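Greifen nach Zeitplan

Wie Fostley die Verzögerung aus der Armsteuerung herausrechnet

7. November 2020

868 Mal geteilt | 39 Kommentare

Wer einen Roboterarm mit einem gelernten Modell steuert, bekommt es früh mit der Latenz zu tun. Das Bild muss belichtet, übertragen und ausgewertet werden, danach rechnet das Netz eine Folge von Gelenkstellungen aus. Liegt das Ergebnis vor, ist der Arm bereits ein Stück weitergefahren. Die Software Mengal, an der die Firma Fostley seit Juni arbeitet, behandelt diesen Versatz als Planungsgröße.

Der Ansatz ist schnell erklärt. Das Modell liefert keine Einzelbefehle, sondern Abschnitte von 39 Stellungen, jede mit einem Zeitstempel. Die Ausführungsschicht verwirft alle Stellungen, deren Zeitpunkt bei Eintreffen schon verstrichen ist, und blendet den Rest in die laufende Bahn ein. Frühere Versionen hängten die Abschnitte stumpf aneinander. An den Nahtstellen entstanden Sprünge in der Sollgeschwindigkeit, die der Regler als Ruck an das Getriebe weitergab.

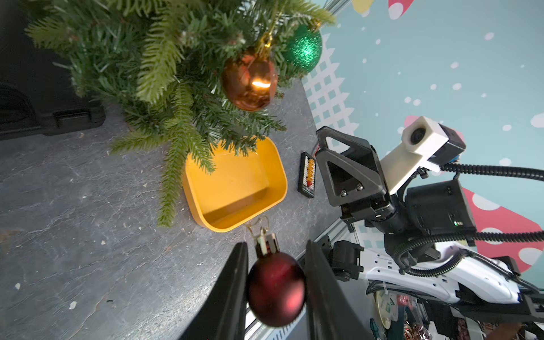 Schwieriger als die Bahn ist der Greifer. Seine Öffnungsweite lässt sich nicht ohne Weiteres mitteln: Sagt ein Abschnitt »geschlossen« und der nächste »offen«, ergibt die Überblendung einen halb geöffneten Greifer, und das Objekt fällt. Mengal führt die Greiferachse deshalb getrennt und lässt einen Wechsel erst zu, wenn zwei aufeinanderfolgende Abschnitte ihn verlangen. Bei einer roten Christbaumkugel, die zwischen zwei flachen, leicht gebogenen Fingern nahe am Äquator gefasst ist, bleibt für Zwischenwerte wenig Spielraum. Die Öse am goldfarbenen Metallkäppchen steht dabei nach oben und muss bei der Bahnplanung mitgeführt werden — ebenso wie die Zweige, die über den Rand der gelben Schale hängen. Für den zweiten Arm gilt derselbe Zeitstempel. Beide Seiten laufen auf einer gemeinsamen Uhr, damit die Kollisionsprüfung keine veralteten Posen vergleicht.

Diese Prüfung übernimmt Trellano, ein Modul der Firma Drurkley. Es tastet jeden Abschnitt vor der Freigabe ab und kürzt ihn, sobald der Abstand zwischen den Armen unter den eingestellten Grenzwert fällt. Gekürzte Abschnitte gehen als Ereignis ins Protokoll. In einem Testlauf über 1.489 Abschnitte griff die Kürzung 39 Mal, überwiegend beim Rückzug aus der Ablageposition.

Offen ist die Kalibrierung. Verschiebt sich eine Handgelenkkamera um 2 Millimeter, arbeitet das Modell weiter, der Greifpunkt wandert jedoch mit. Fostley vergleicht dazu die erwartete Lage der Fingerspitzen im Kamerabild mit der gemessenen und sperrt die Ausführung bei zu großer Differenz. Eine automatische Nachführung ist vorgesehen, in der aktuellen Version aber abgeschaltet. Sie verwechselt verdeckte Fingerspitzen noch mit verschobenen.

Artikel teilen | 39 Kommentare anzeigen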